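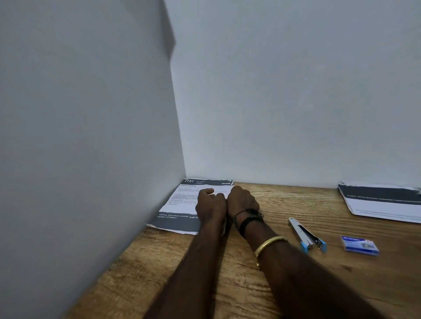
26 March 2019 — corner desk, Meltville room

Sorting the printed task sheets. Lemon Juicing (1727, KITCHEN) has a top right corner that curls up. It should go under the heavy book tonight.

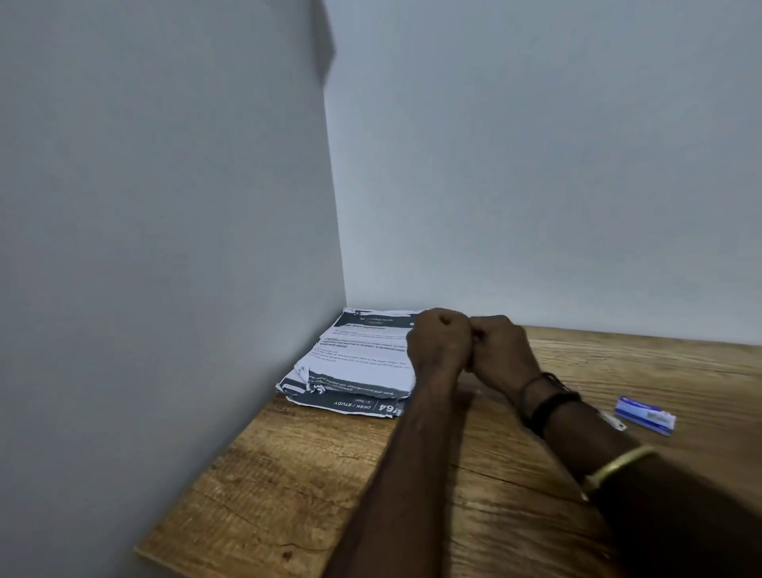
The living room sheets are in worse condition, with ragged edges and torn layers below. I will ask Pravberg to print them again, on thicker paper if they have it.

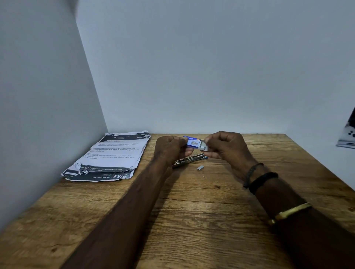
*Staple box, inner tray partly out, stapler on the desk.*

To do:

- write on the shelf list which staples fit
- pick single staples from the desk — they scratch the wood
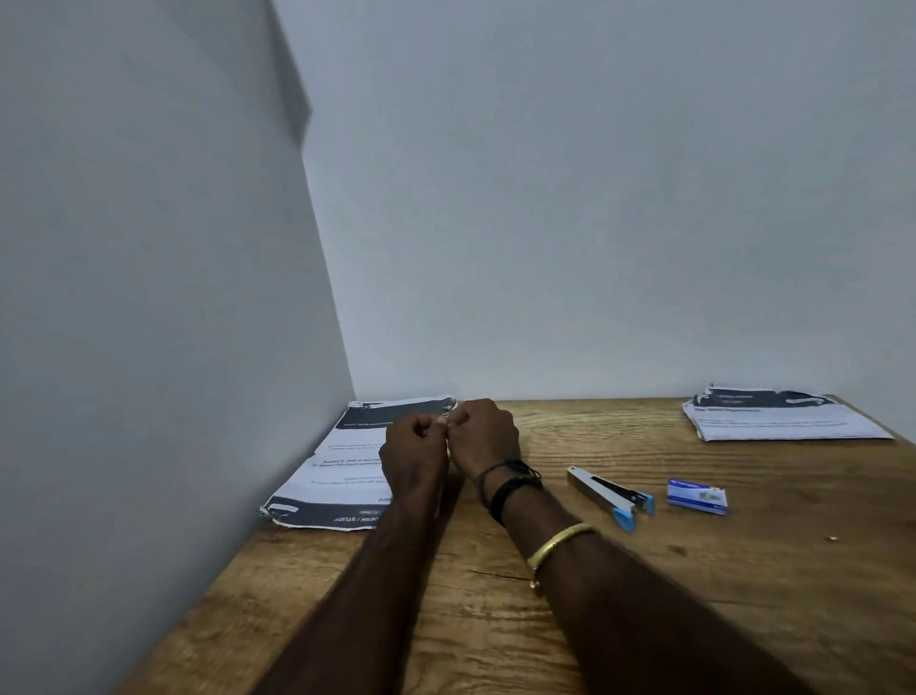
- order 2 folders from Olatunji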